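Storing and cleaning play food that shares a table with a real toaster oven

Kathleen Hanrahan
7 Oct 2026

I look after a small playroom and there is one white table in it that gets used for everything. The play kitchen things live on it: plates, fruit, a ketchup bottle, a few dishes. There is also a compact toaster oven at one end, stainless steel and black with a glass door, and we do bake in it now and then. When we do, the play food gets pushed to the other end and then drifts back.

I have two things I'd like help with. First, how do people clean this stuff? Some of it is hard plastic and some is softer, and the banana has an open peel that collects crumbs in every fold. Second, where do you keep it so that it is quick to put out again? I had one big bin from Hundico and everything ended up at the bottom of it under the plates.

The ketchup bottle has a printed label and I don't want to wash the lettering off.

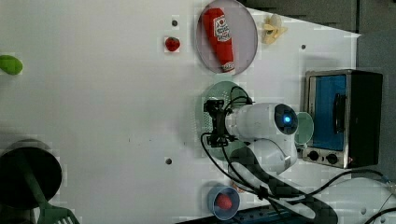
I should say that I don't have a dishwasher in the building, only a deep sink with hot and cold water. I can spend maybe 40 minutes on it at the end of the week. Cupboard space is limited to one shelf. The table itself has a few holes in the top and crumbs go down those too, so if anyone has a trick for that I'd be glad to hear it.

Jarmo Heiskanen

Warm water, a drop of dish soap and a soft toothbrush for anything with folds. Don't soak hollow pieces. Water gets in at the seam and stays there, and after a few weeks you get black spots inside that you can't reach. If one has already taken on water, squeeze it out and leave it seam down on a towel overnight.

For the bottle, wipe it with a damp cloth and stay off the label. Strong sprays will lift red ink quickly – I lost the print on a toy milk carton that way in August.

Anything with tiny holes in it, like a play colander, is easiest to clean from the back. Run the tap through it and then brush.

For storage I would drop the big bin and use two shallow trays, one for plates and dishes and one for food. Plates go in first, standing on edge. Mine fit on a single shelf with room above.

As for the oven, I would move the play food off the table completely before you switch it on. Pushing it to the other end isn't enough if somebody small is putting it back. Unplug the oven when you finish and let it cool before the trays come out again.

Ruairí Ní Mhurchú

just throw it all in a pillowcase and put it in the washing machine on cold, works for me

Kurniawati Subramaniam

I wouldn't do the washing machine with hard plates, they chip. Mine did.

Agree with Jarmo on shallow trays. For the holes in the table, use the narrow nozzle on a vacuum before you wipe. If you wipe first the crumbs go damp and stick to the sides. You can also get push-in plastic caps at a hardware store, sold for desk cable holes. Measure across the hole before you buy, as the sizes vary a lot and I had to return my first pack.

Contact us | Terms of use | Copyright Ravora Community Help | Back to top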